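Section 6: Moving your saves and turning on cloud sync

This section covers Vaditz on PC with the Fitomholm launcher. If you bought the game straight from Mundier and run it without a launcher, skip to "Without Fitomholm" near the end.

The store page says your progress "follows you everywhere." Treat that as a hope. Sync works well enough when it has been set up by hand and checked. Left on its default settings it has a habit of picking the wrong save, and it doesn't ask first.

Before you start

You will need:
The game closed on every computer you play on, including the one upstairs you think is off
281 MB of free space for the backup folder
Your Fitomholm password (the launcher will ask for it again even if you are signed in)
A USB stick or second drive, if you trust the cloud as little as we do

Caution: Do not start with the Sync Now button. It sits at the top of the Saves page and looks like the obvious first thing to press. On a fresh install it can upload an empty profile over your real one.

6.1 Back up your saves by hand

1. Open the launcher and go to Library.
2. Right-click Vaditz and choose Open Game Folder.
3. Go up one level and open the folder called Profiles.
4. Copy the whole folder to your second drive. Don't cut and paste it, and don't try to pick out the files that look important. Some of the small ones hold your unlocks.
5. Rename the copy so you'll know what it is later. The month will do, something like Profiles September.
6. Open the copy and make sure there are files in it.

Step 6 sounds silly. Do it anyway. If the launcher is running in the background it can lock the folder, and Windows will sometimes hand you a nice new folder with nothing inside.

Note: The launcher has its own backup tool under Settings, Maintenance. It reports success whether or not it found any saves. We no longer recommend it for anything.

6.2 Choose which saves to keep

Vaditz gives you nine save slots, and the launcher treats them as one block. You can't sync slot by slot, whatever the help text inside the game says. If slot 2 is newer on your laptop and slot 5 is newer on your desktop, one of them is going to lose.

1. Start the game on each computer and write down the chapter name shown in every slot you care about.
2. Decide which computer has the better set.
3. On the other computer, use Export Slot on the load screen for anything you'd miss.
4. Put the exported files with your backup from 6.1.
5. Close the game on both machines.

Exported slots can be brought back one at a time after sync is running. It's slow, and the import window forgets the folder you were in, but the files do come back whole.

Caution: Go by chapter names and ignore the "last played" times. Those change when you so much as open the load screen, so the save that looks newest may be the one you haven't really played in months.
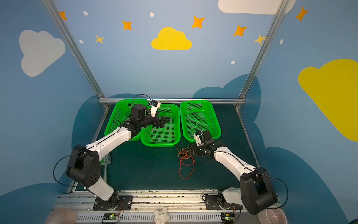 Green mesh baskets in front of the blue wall with its painted clouds.

6.3 Turn on sync

Do all of these steps on the computer you picked in 6.2. Leave the other one closed.

1. In the launcher, open Settings, then Saves.
2. Set Cloud Sync to On.
3. Set On Conflict to Ask Me. The default is Automatic, and we have yet to see a good explanation of how Automatic makes up its mind.
4. Uncheck Sync While Playing.
5. Close Settings and quit the launcher from the tray icon. The X in the corner only hides it.
6. Start the launcher again and go back to Settings, Saves. Check that On Conflict still says Ask Me. In version 4 of the launcher it often flips back on the first restart.
7. Start the game, load your newest save, walk a few steps, and save again in the same slot.
8. Quit to the desktop and wait for the small arrow next to the game's name to go away.

The first upload can take over nine minutes on an ordinary home connection. The progress bar will hit the end long before that and sit there. Leave it alone.

Note on Sync While Playing: Mundier's patch notes describe this as a safety feature. In practice it uploads in the middle of autosaves, and the long elevator ride in the harbor chapter is full of autosaves. If your game stutters there, look at this setting before you start turning down shadows or buying memory.

6.4 Bring the second computer in

1. Start the launcher and set everything under Saves exactly as you did in 6.3, with sync still Off.
2. Restart the launcher.
3. Turn Cloud Sync On.
4. A window will ask you to pick between Local and Remote. Choose Remote.
5. Start the game and compare the load screen with the chapter names you wrote down.

If the names match, you're done with this part. If they don't, quit without saving and turn sync Off before anything else. Then go to 6.5.

Caution: The Local and Remote buttons have traded places in at least one update. Read the words. Don't click from memory.

6.5 If the wrong save wins

1. Turn Cloud Sync Off on both computers.
2. Quit the launcher on both.
3. Delete the Profiles folder on the computer you chose in 6.2.
4. Copy your backup in and rename it back to Profiles.
5. Start the game with sync still Off and load a save. Keep playing for a minute, long enough to be sure it holds.
6. Turn sync back On and choose Local when asked.

The support page also offers a Restore Previous Version link. We've had it work, and we've had it bring back the very save we were trying to get rid of. There's no preview, so you won't know which one you're getting until it's in place. Try the steps above first.

Note: Restoring a save does not restore photo mode shots or your button layout. Those live in a separate folder called User, and sync has never touched them, in spite of the check mark next to "Settings" on the Saves page.

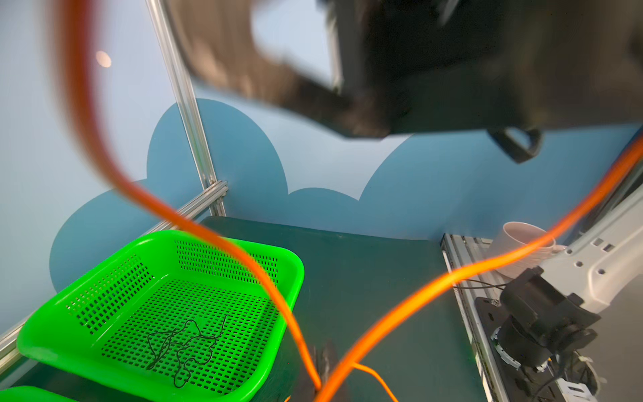

One reader wrote in to say that all of this is overdone, that Automatic had been fine through two full playthroughs, and that the only save ever lost was one deleted by mistake. That may well be how it goes for you too, particularly if you only play on a single computer. The same reader did add that photo mode shots had vanished after a reinstall, and asked whether there was any way to get them back. There isn't, unless you copied the User folder first.

6.6 Third-party save tools

The Mohammadi save editor gets recommended on the forums as a fix for sync trouble. It can open a broken slot and show you what's left in it, and for that it is handy. Its Merge Profiles feature is a different matter. We tried it on copies and ended up with a save that loaded fine and then refused to start the next chapter.

If you use it at all:

1. Work on a copy, never on the live Profiles folder.
2. Turn Cloud Sync Off first.
3. Play through at least one chapter break before you trust the result.

Posts claiming that merged saves are "totally safe now" tend to show up right after each update. Look at how far the poster had played before you believe it.

6.7 Without Fitomholm

The version sold directly by Mundier has no cloud sync. The menu entry is there, grayed out, with a line that says it's coming. It has said so since launch, and we wouldn't plan around it.

1. Follow 6.1 to make a backup. The Profiles folder is inside Documents on this version.
2. Copy the folder to the second computer.
3. Start the game there and check the load screen.
4. Repeat in the other direction when you switch back.

Pointing an ordinary file sync service at the Profiles folder can also work, provided you pause it while the game is open. Resume it after you quit, and let it finish before you shut the computer down.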